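Prulville library to lend toys from June

The Prulville branch library will add toys to its lending catalog in June, under an agreement with the Stornow library district. The opening stock is 200 sets, drawn from the district's central store.

Cardholders may borrow two sets at a time for three weeks. Renewals are handled at the desk – online renewal will follow once the catalog software is updated.
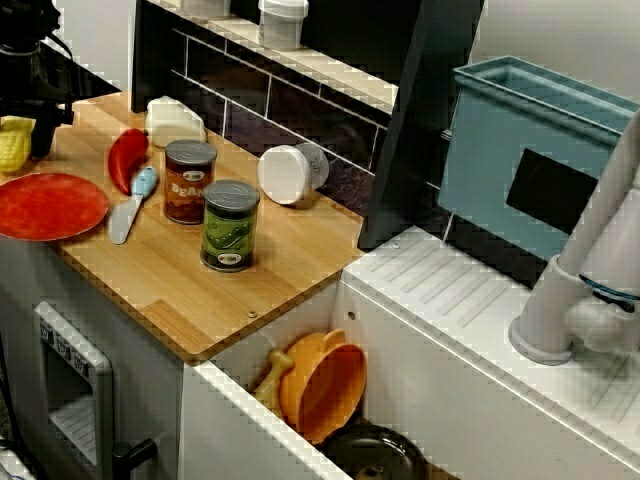

Play food, a toy knife and a plate on a toy kitchen counter.

The district recorded 3,276 toy loans at its Stornow branch last year, against 1,030 in the year before. Late fees do not apply to toys, but missing parts are charged at replacement cost. Returns are accepted until 6 p.m.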